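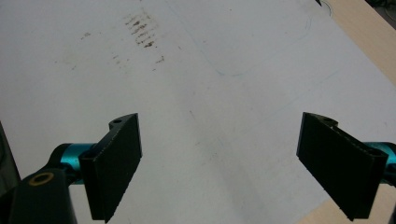
Dranbleiben - Notizen zum Vortrag, 10. März 2025

Einstieg: ohne Folie anfangen. Kurz von der Kletterhalle im Januar erzählen. Ich saß mit einem Kaffee am Rand, an der Wand ein Mann um die fünfzig, immer dieselbe Route, immer derselbe Griff, an dem er abrutschte. 40 Minuten lang. Dann packte er seine Sachen und ging.

Pause. Frage ins Publikum: Wer hätte nach dem dritten Mal aufgehört? Hände abwarten.

Teil 1: Was Aufgeben kostet
- Eigene Geschichte mit dem Tschechischkurs. Zweimal angefangen, zweimal nach Lektion 2 abgebrochen.
- Radoslava zitieren: "Du hast keine Zeit verloren, du hast nur nicht weitergemacht." Langsam sprechen.

Teil 2: Kleine Einheiten
- Jouko Karppinen und sein Laufheft: 343 Einträge, viele davon nur eine Zeile.
- Schlechte Tage zählen mit. Beispiel Regen, Beispiel Erkältung.
- Falls die Zeit knapp wird, Erkältung weglassen.

Teil 3: Wann Aufhören richtig ist
- Kamil und der Laden Flarnora. Vorher noch einmal fragen, ob ich den Namen nennen darf.

Schluss: Jeder schreibt eine Sache auf, die er liegen gelassen hat. Zettel nicht einsammeln. Danach Fragen, Przemysław-Aussprache bei Přemysl Kopecký vermeiden.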